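A break room in June: talking to the woman who looks after it

June 2, 2024

The Vindum workshop on Lau Street has had a break room for 11 years. For most of that time it was a place to leave coats. The woman who now looks after it took the job on last summer, on top of her regular work in the parts office, and she has firm ideas about how a small room should be used.

"People want a big kitchen," she said when we met there. "We were never going to get one. We have a table, some chairs and a plug. So you work with that."

Her first change was to get rid of paper cups. The workshop had gone through 1034 of them in one winter, by the office's own order slips. She brought in mugs and asked everyone to pick one and stick to it. The plain colors were her choice.

"I don't like slogans on a mug. You have to read it every morning for years."

She prefers the enamel kind. They chip if you drop them, she said, but they keep going, and a chip on the outside does no harm. The ones she throws out are the ones that have gone down to the metal on the inside.
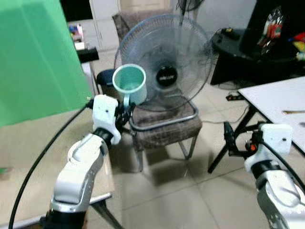
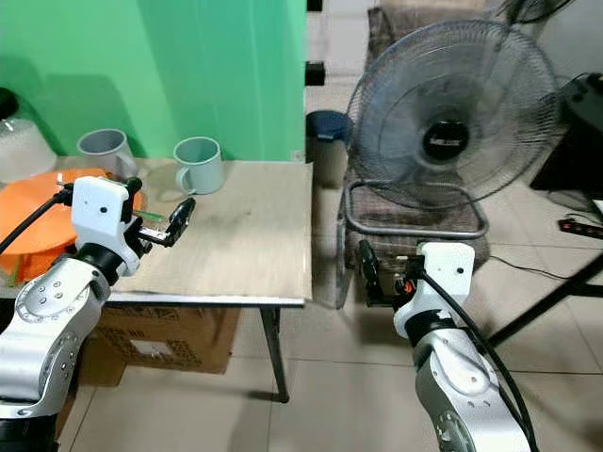
Summer is harder than winter. The room faces south and the heat builds up after lunch. There was talk of an air conditioner from Undalum, the firm that does the heating, but the quote came to more than the room's budget for 3 years, and the idea was dropped.

"A fan is fine if you put it at the right height," she said. "On the floor it just cools your ankles. Put it on a chair and you get the air in your face when you sit down. I did that at home for years."

She takes the grille off and washes it at the start of June, then again when the weather turns. Dust is the main problem with fans, in her view, and most people wait until they can see it.

The table gets wiped at the end of the day. Some of the marks don't come out anymore, and she has stopped trying. Trash goes in a bin with a lid - she was strict on that point after a bad week with fruit flies - and cardboard is kept apart from it until the Pulau truck comes by to collect.

I asked whether people follow the rules. She thought about it for a while.

"There were 17 rules on the sheet when I started. I took the sheet down. Now I ask them to wash their own mug and shut the lid. Most of them do it."

She would still like a shelf by the door, deep enough for plates. The wood is already in her garage, and she plans to cut it when she gets a free weekend.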